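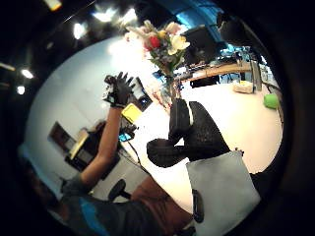
Should a gripper that loses its signal let go of what it is holding? My answer is that it should keep hold, at the force it had when the signal went, until a person tells it otherwise.

I hold that view against the written practice of the place where I work, so I will set out the case in full. Skirkness is a small handling laboratory. We record people doing ordinary table jobs with sensing gloves and hand-held grippers, and we then play the recorded motion back through a two-finger arm. Setting out and moving a vase of flowers is one of the standard jobs. It is a good test because glass is smooth, the weight sits low while there is water in it, and the stems lean where they like.

The fault happened in July, on a Sunday, during an unattended playback run. The run was set for 350 lifts. On one of the later ones the arm stopped in mid-air, opened its fingers and dropped the vase from the height of a person's chest. The glass broke on the table edge and the water went into a floor socket. The breaker tripped, as it should. Jolán Boros came in at six in the evening and walked across a wet floor in the dark to find out why the lights were off. She was not hurt. I don't regard that as a point in the design's favour.

The log is clear enough. The force readings from the fingers travel over the same cable as the stop line. A connector had worked loose, and the controller saw the readings freeze. It waited 788 milliseconds, decided the link was dead and went to its safe state. In the Gallardo controller, as we had set it up, the safe state is fingers open and motors off. Every part did what its manual said.

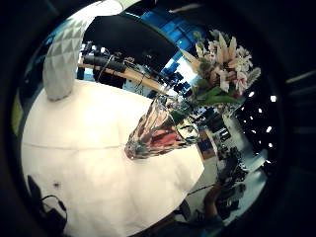

Opinion / Machine safety

The open-finger rule has a decent history. It was written for the risk of a trapped hand. If a person's finger is between the jaws and the machine goes blind, you want the jaws to part at once. Géza Virág wrote our version of the rule and defends it on that ground. He has pointed out to me, more than once, that a broken vase costs less than a broken finger.

I agree with the comparison and think it is the wrong one. Our fingers close with a force you can pull against with one hand. We limited them to that on purpose when we bought them. The rule therefore guards against an injury that the hardware can hardly cause, and it does so by releasing whatever is in the jaws on to whoever is below. With a foam block this does not matter. With glass and water above a powered desk it matters a good deal.

There is also the question of how often each event comes up. Despina Hodžić went through the stored logs after the July fault and found 2,248 lifts that ended in a normal way. None of them had a hand in the jaws. Six had a frozen reading that cleared by itself before the time limit ran out. In other words, we had come close to dropping something six times and had not looked. That is a failure of ours and has little to do with Gallardo. A frozen reading should have raised a warning the first time.

The usual reply is that holding on is only safe if the grip survives the loss of power, and many grippers go slack when the current stops. Ours does not. The Brakum finger drive has a spring brake that locks when unpowered, and our settings had told it to release first. Mesfin Gebretsadik changed two lines and the jaws now stay shut. A lever on the side of the wrist frees them by hand. It takes a firm push, and everyone who works near the arm has been made to try it, including the people who only come in to do the glove recordings.

I would not apply this everywhere. A gripper strong enough to crush needs a different answer, probably one that eases off to a low force and stays there. Nor does holding deal with an arm that sags when its joints lose power, and the shoulder brake has to be tested separately. Benedek Vida tests ours at the start of each week with a sandbag, which is dull work and has found one worn brake already.

What I object to is the word "safe" attached to a state that was chosen once, for one hazard, and then copied into every job. The choice ought to be made per object and written on the job sheet, next to the weight: hold, ease or open. For the vase we now write "hold". For the foam block we still write "open", and Géza is content with that.

The cable has been dealt with too. The stop line has its own run, and the force connector has a screw collar in place of the push fit. The Bredska site uses the same arm with the old connector and, when I last asked, the old settings. I have sent them the log and the two changed lines, and I am waiting for a reply.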